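Brelgate Soft Goods Handling – progress report, second quarter
Prepared for the Estovier program office

Status: work packages 2 and 3 are on schedule. Work package 4 (planning) is running late, for the reasons in section 3.

1. Demonstration data and filtering

The demonstration set now holds 1,853 usable episodes, all of fabric items handled with the hand-held gripper. The filtering tool went into daily use in April. It reads each episode, recovers the gripper path, and rejects any stretch where tracking is lost for more than 200 milliseconds. Episodes with fast wrist motion are still the hard ones. Blur removes most of the background features the tracker depends on, and a plain wall gives it little to work with. In the strap episodes the fabric also hangs over the jaws, and the old mask treated it as part of the background.

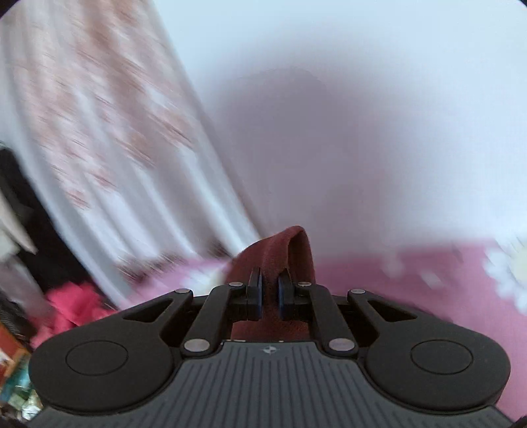

Negussie asked whether the mask should be dropped and the tracker left to sort out the held item by itself, adding that a fixed mask will fail again as soon as a longer item comes in. We tried this on 38 episodes. Tracking got worse on most of them, so the mask stays, but it is now computed for each video frame from the finger opening and the last segmented fabric region. The change is merged and the older episodes have been run through it again.

2. Perception

The fold detector was retrained in May. Its job is to find a graspable edge where one layer lies over another. The difficult case is fabric of a single color, where the upper and lower layers differ only by a thin shadow. The previous version often placed the grasp point on the lower layer. The new one takes a short run of video frames as input and does better – we will give full numbers once the held-out set is labeled.

Printed bedding caused a separate problem. The detector was picking up flower prints as fabric corners. We added a pass that separates the item from the surface under it before any edges are proposed.
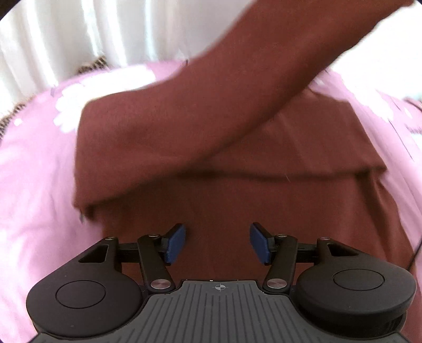 Page last changed: June, Thursday, 4:40 p.m.

3. Planning and control

The planner takes a grasp point and an approach direction and returns a path for the wrist and fingers. Planning time is 300 milliseconds on the lab workstation, which is too slow for fabric that is still moving. Most of that goes to collision checks against the cloth mesh. We have started replacing the mesh with a coarse height map near the fingers. This was not in the original plan and accounts for the delay.

The controller itself is unchanged apart from a fix to finger closing speed, which was being read in the wrong units after the March update.

4. Tooling

The Evarholm viewer now shows the recovered path, the mask and the proposed grasp point side by side. Reviewers can flag an episode without leaving the page. Export to the old format will be switched off next quarter.

5. Next quarter

Finish the height map and measure planning time again. Label the held-out set. Deliver the first closed-loop folding test on the arm at Brelgate. No change to the budget is requested – the unspent travel line will cover the extra labeling hours if Estovier agrees.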